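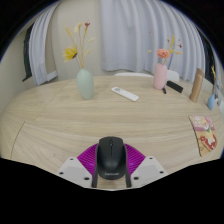
Black computer mouse on a light wood table.

Grornance cleaning tools trial: progress report to the Mercado fund

By Hongjun Liang
2026-06-02
2 comments | 31 shares

The fund asked whether the Susari grout brush and the Nustau foaming cleaner do what their packaging claims, and whether either is worth recommending to tenants who clean their own kitchens and bathrooms. We are partway through. My answer so far is a weak yes for the brush and a shrug for the foam.

Work done to date

We have cleaned and scored 297 strips of grout across the bathrooms in the two buildings. Each strip was scored before cleaning and again the next day by a person who had not done the scrubbing. I insisted on the next-day score. Damp grout looks darker than dry grout, and the early scores, taken right after rinsing, were all over the place. Those have been thrown out and the strips are not in the total.

The Susari brush beat an ordinary stiff nylon brush on floor grout. On wall grout I can't tell them apart, and neither could the scorers. The narrow head does get into the corner behind the toilet, which people liked. The bristles have started to splay on the brushes used most – the packaging says they never will.

The Nustau foam is harder to judge. It smells strong and it makes a satisfying mess, so people tend to believe it is working. Plain dish soap and warm water, left on for the same time, scored nearly as well. On the mold stains by the windows neither did much.

Problems

Two tenants dropped out. One disliked the smell of the foam and the other moved. We also let people pick their own bathrooms for the first round, and they picked the dirty ones, so any product would have looked good there. The second round was assigned by drawing numbers.

The supplier sent us a comparison chart and asked that it be included. I have left it out. It does not say what the other brushes were or how old they were.

Spending

Supplies are within budget. Replacement brushes will cost more than planned if the splaying continues, and I would like to move the unspent printing money over to cover them.

Next

Stovetops and range hoods start next, with the same scoring. The final report is due in October. Until then I would ask the fund not to quote the floor grout result on its own – it comes from one kind of tile.

Last updated 2 hours ago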